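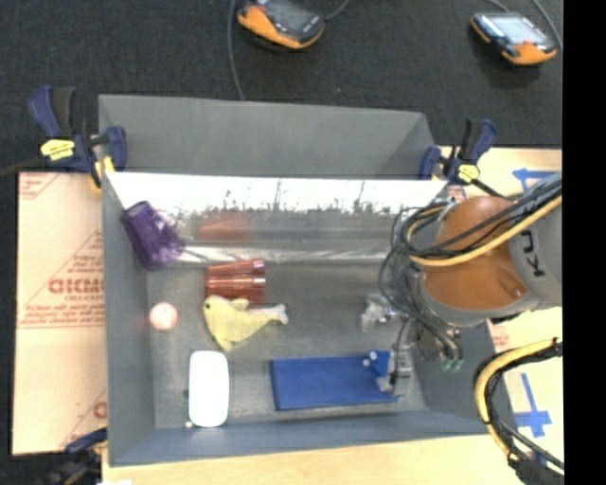 **Clendano malaria screening, progress to Trustmont, September**

We screened 344 people at 4 clinics. The Dirnico rapid test flagged 25 of them, and 3 of those were negative on the repeat smear. The supplier calls that a good result. I'd wait before agreeing, as the Akbulut clinic sent its smears in late and we haven't rechecked any of the negatives.

Staff like the new test because it's quick. I have yet to see that patients get treated any sooner.

Spending is on budget. We don't recommend adding clinics until the negatives have been rechecked.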